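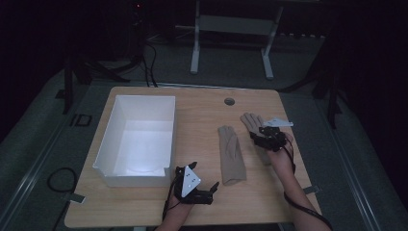

Figure 3. Packing station with the open white box at left and two beige fabric gloves on the tabletop, one bunched and one laid flat.

3.2 Presentation of gloves before packing

The second part of the study deals with how fabric gloves are laid out before they are placed in the box. Earlier work on folded textiles has concentrated on towels, shirts and bed linen, all of which have straight edges that can be matched to one another. A glove has no such edge. Its outline depends on the position of each finger, and two gloves of the same size and cloth may take up very different areas of the table.

We distinguish two starting states, both of which appear in Figure 3. In the bunched state, the fingers are drawn together and creased, and the glove covers a smaller area. In the flat state, the fingers are spread and each can be told apart from its neighbour. The glove nearer the box in the figure was recorded as bunched and the farther one as flat. Gloves that fell between the two were assigned to a state by Nazma Khondokar, who applied the same written rule throughout: a glove was flat if all five fingers could be traced from tip to palm without lifting the cloth.

The gloves were supplied by Clinimine in a single size. Each was used in 52 packing trials and then withdrawn, as repeated handling softens the cloth and makes the fingers more likely to curl. Gloves were not ironed or pressed between trials. The box was kept on the left of the table with its open side upwards, and the notched side was placed towards the person packing. A lower front edge was considered at the planning stage and rejected, as it allowed the cuffs to hang out over the side.

A total of 773 trials were entered in the record. In 300 of these the person packing was asked to place the glove in the box exactly as it lay. In the remainder, the person was free to smooth, fold or turn it first. No instruction was given on which hand to use, and no time limit was set. Trials in which a glove was dropped on the floor were repeated with the same glove and the first attempt was struck out.

Two measures were taken from each trial. The first was the height of the glove at its thickest point after it had been placed in the box. The second was whether the cuff lay fully inside the walls. Height was read with a Wostberg depth rule by Harpreet Carrier, who was not told the starting state. A subset of 70 readings was repeated on a separate occasion, and the differences between the two sets are given in Appendix B.

The direction of the cuff was held constant. All gloves were set down with the fingers pointing away from the person packing and the cuff towards the near edge of the table, following the arrangement used in the Bornilach packing trials. Gloves placed sideways are treated separately in Section 3.4, together with the results for pairs packed one on top of the other.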